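Yeom Court Residents' Association
Minutes of the Regular Meeting, Wednesday, 7:00 p.m., ground floor lounge

Present: Sun-ja Hong (chair), Dennis Oakley, Yi-an Wang, Thabiso Gumede (minutes)
Apologies: Do-yoon Bang

1. Minutes of the previous meeting
Approved with one correction. Under item 5, "north stair" should read "north stair, upper landing."

2. Laundry room
D. Oakley reported that dryer 2 was out of service again. Stitard attended and replaced the belt, but the door switch remains intermittent. The contractor's quote for a new switch covers parts only. Y. Wang asked whether labor falls under the existing service agreement. The agreement was not at hand.
Action: D. Oakley to obtain the labor terms in writing.

3. Bicycle storage
The new racks from Stoleck are on order, delivery expected in May. There are 149 registered bicycles. Untagged bicycles will be moved to the rear cage after notice is posted - the notice period stays as set in the house rules. S. Hong asked that the wording match the notice used for the storage lockers.
Action: T. Gumede to draft.

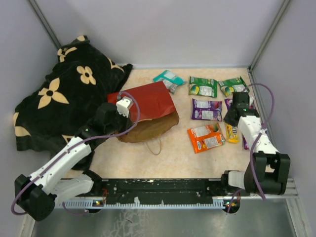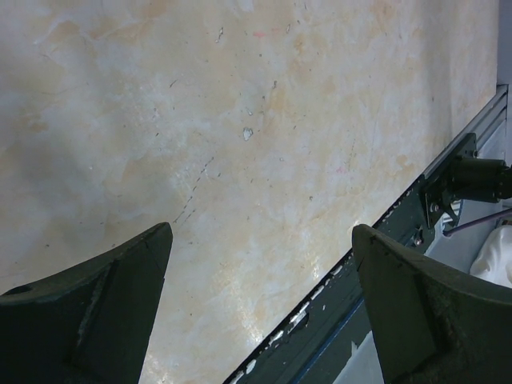 Floor surface, close up.

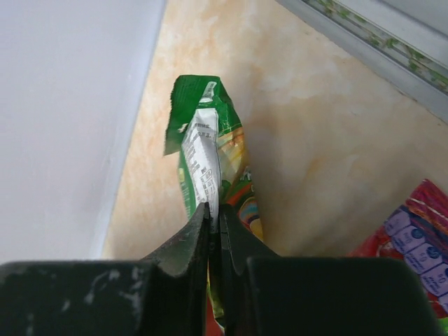
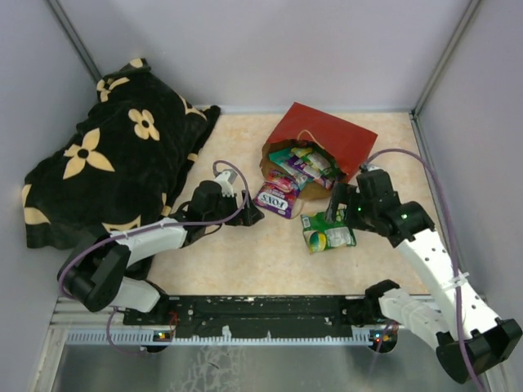
4. Water shutoff
Usimham will replace two riser valves on the east side. Water to the four lower floors will be off from 9:00 a.m. until the work is signed off. Y. Wang noted that the last shutoff notice gave the wrong riser and asked that the floor plan be attached this time. Agreed.
The contractor requires clear access to the valve closets. Items left in the corridor will be moved to the lounge.
Action: Y. Wang to send the plan to Usimham and confirm the riser numbers.

5. Entry door closer
The closer on the side entrance was adjusted but still slams in cold weather. D. Oakley proposed replacement with the same model as the main entrance. S. Hong preferred a second adjustment first. Vote: 2 for replacement, 2 against. Deferred until D. Bang is present.

6. Other business
T. Gumede asked for the recycling schedule to be reposted by the elevator. The current copy is out of date.

Adjourned 8:20 p.m.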